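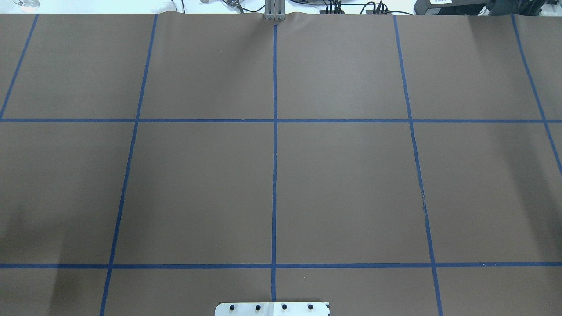
Přemysl Vávra

Notes for week two – sentenced persons and where they serve their time

OK, so last week we did extradition, and a few of you came up afterward mixing it up with transfer, so let's start there. Extradition moves somebody to face a trial or a sentence. Transfer moves somebody who has already been convicted and is sitting in a cell abroad, and it usually sends them home. Different treaties, different paperwork, and very different moods in the room!

Three parties normally have to say yes: the state that sentenced the person, the state that would take them, and the prisoner. I keep getting asked about that last one. Under many agreements you can't just put someone on a plane because two ministries shook hands (there are exceptions, mostly when a deportation order is already in place – we'll get to those).

Then there's the sentence itself. The receiving state either continues it as it stands or converts it into something its own courts could have handed down. Read the Kratochvíl case in your packet for this. He got 19 years, his home law capped the same offense much lower, and the two justice ministries wrote letters back and forth until June. I find the letters more useful than the ruling, so read those first if you're short on time.

Things to look up before we meet:

Dual criminality – what happens if the act isn't a crime at home?
Time left to serve – why do treaties set a minimum?
Pardons – who gets to grant one after the transfer?

Damián Olvera is running the discussion section again and wants 2 pages from each of you on the Kratochvíl letters. Double spaced is fine. The packet is more than 130 pages, so please don't print all of it (I did, and I regret it). Skip the annexes for now, we'll use them when we get to consular visits.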